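Home | Topics | Ask | Members | Log in

Budgeting for a first robot arm: what should be settled before the purchase request?

Posted by Santino Paredes

Our training center has been asked to submit an equipment request in January for one tabletop robot arm, to be used for sorting and handing over hand tools. The room allotted to us is carpeted and has one door. We have prepared a simulated layout so that reach and floor space may be reviewed before funds are committed.

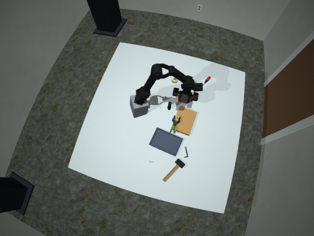 Simulated layout: arm on its pedestal, with hand tools, tape, a tray and a board set out on the mat.

The quotation from Pelico covers the arm and controller only. The quotation from Clusance includes a gripper and a pedestal but carries a delivery period of 4 months. I would be grateful for advice on two matters. First, which items are commonly left out of a request of this kind? Second, is a simulated layout sufficient to support the choice of arm, or should we ask for a trial?

Pelico | Clusance | robot arm | purchasing

Herrera

The arm itself is seldom the item that causes difficulty. In our last purchase the following were absent from the first request and had to be approved separately:

- mounting plate and anchoring hardware, $842
- spare gripper fingers, $300
- safety assessment by an outside party
- staff time for setup, which we recorded as 35 hours

Please confirm with your facilities office how the pedestal is to be fixed. Carpet is not a suitable base for a moving arm, and a mat laid over it does not change this. If the pedestal must be anchored to the slab beneath, the cost should appear in the same request as the arm.

With regard to the layout, I would examine the far end of the work area. The hammer and the tray are placed well away from the pedestal, while the tape and the screwdriver are close to it. Ask each supplier to state the reach of its arm with the gripper fitted and pointing down. The figure printed in a brochure is often measured with the arm stretched straight out.

A simulation is adequate for comparing reach. It should not be relied upon for grip. A thin nail or a hex key lying flat is a hard item to pick up, and a hammer is heavy at one end. Send each supplier the heaviest and the thinnest item on your list and request a written result.

Jelik

We bought from Clusance and the delivery was late. I would go with the other one.

Santino Paredes

Thank you both. I have asked facilities for the slab drawings and have written to both suppliers regarding the hammer and the nail. Herrera, was the safety assessment charged to your equipment budget or to operations?

Herrera

To operations, with the agreement of the finance office. Please obtain that agreement in writing before the order is placed.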